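Lengate Grasp Study Guide
Section 4: Setting up and running the simulated rod trials

Dec 9, 2022
By Hala Bennani
9 shares | 2 comments

This section covers the simulated half of the Lengate method. It assumes you have installed the software as set out in Section 2 and that the test arm model loads without errors. If you are repeating the Daltdale result, use the settings given here and leave everything else at its default.

The method compares two ways of choosing a grasp from a single wrist view. The first, called the direct policy, goes straight from the view to a closing command. The second, the Ndlovu policy, makes a small corrective move before it closes. Both are tested on a thin upright rod with a wider foot, as a small sideways error is enough to knock it over.

4.1 Before you start

1. Open the project folder and check that the trial file, the policy file and the scene file all carry the same version number.

2. Set the number of trials to 600. Shorter runs are fine for checking the set-up but must not be reported as results.

3. Set the number of parallel workers to 8. If your machine runs short of memory, lower it to 2. The scores will be the same but the run will take longer.

4. Choose a seed and write it in the log sheet. Both policies must be run from the same seed.

Caution: Do not edit the scene file while a run is in progress. The workers read it again at each reset and you will end up with a mixed set of trials.

4.2 Placing the rod

5. Load the scene and select the rod from the object list.

6. Set the placement mode to Random, Table Only. The rod is put down at a new point on the table for each trial, with a small random tilt.

7. Run the placement check. Any start position where the rod overlaps the gripper is thrown out and drawn again.

Note: In the October release the tilt was fixed at zero. Results from that release cannot be compared with later ones, and the analysis script will refuse to load them alongside newer files.

4.3 Setting the wrist view

8. Select Wrist View from the camera menu.

9. Confirm that the fingers are fully open at the start of the trial. If they are partly closed, reset the gripper and load the scene again.

10. Leave the light level at Low. The policies were trained at this level. The brighter settings belong to the tests in Section 6.

11. Step the trial forward by hand until the gripper reaches its approach position, then pause. Compare your screen with Figure 4.
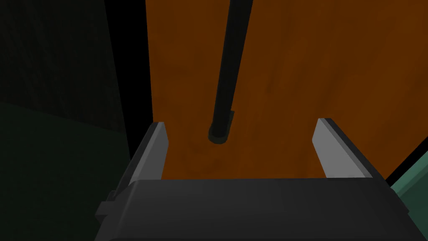

Figure 4. Simulated wrist view with the fingers open and the black rod standing on the wooden surface beyond them.

The foot of the rod should be in view near the gap between the fingers. The top of the rod may run out of view and this does not affect the trial. If the foot is hidden behind a finger, go back to step 7.

4.4 Running the comparison

12. Press Run and select the direct policy. Wait for the Finished message before going on.

13. Save the output under a name that includes the seed.

14. Repeat with the Ndlovu policy, using the same seed.

15. Open both files in the Grorberg viewer and choose Compare. The viewer lists the trials in which the two policies gave different outcomes.

A trial counts as a success when the rod is lifted clear of the table and is still held at the end of the hold period. A rod that is lifted and then dropped counts as a failure. A rod that is knocked over first and picked up afterwards also counts as a failure, although the viewer marks it separately.

Caution: The viewer overwrites its summary file each time you choose Compare. Copy the old summary elsewhere if you want to keep it.

4.5 What to expect

In our runs the Ndlovu policy did better than the direct policy when the rod started with a tilt. With the rod close to upright there was little between them. The corrective move makes each trial slower, so record the trial time as well as the outcome.

If both policies give identical results on every trial, the same policy file has almost certainly been loaded twice. Check the path in the run log and repeat from step 12.

Transfer to the real arm is covered in Section 5.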